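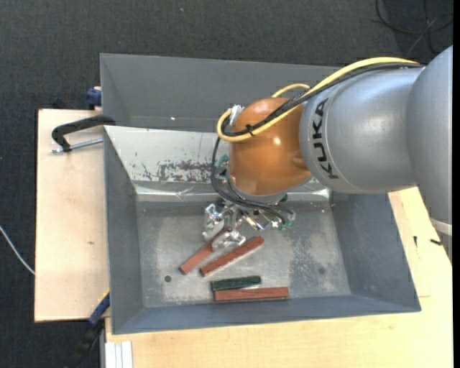
Home | Gallery | Workshop | Contact

October
Posted by Shamim Khokhar

Hello again! The bin corner at Juhl is my favourite spot in the whole place (I know, I know, most people prefer the paint line). I'm a sucker for plain bits of metalwork and strong colours, and you get plenty of both over there.

The bars first. They're a lovely reddish-brown, a bit like old garden pots, and they look so good against the grey of the bin. Short, stubby things, lying about at the bottom any old how. Svend Stougaard calls them biscuits and now I can't call them anything else.

Then there's the dark green block, all by itself among the bars. I keep going back to it. If I were painting this I'd start with the green and work outwards.

The bin is just a grey metal bin, but I do love a bin! We've got over 30 of them on the floor at Juhl and I'd happily take any one home for the garden if Lawal Jibrin would let me (he won't, I've asked).

Oh, and the cables – thick yellow one, bunch of black ones, looping round the orange-brown joint and held together with a black tie. The yellow really sings next to that glossy orange.

I'm hoping to get over to Skisa one Friday before the light goes, as Jianhua Cao has promised me a morning with the racking. More when I've sorted through it all.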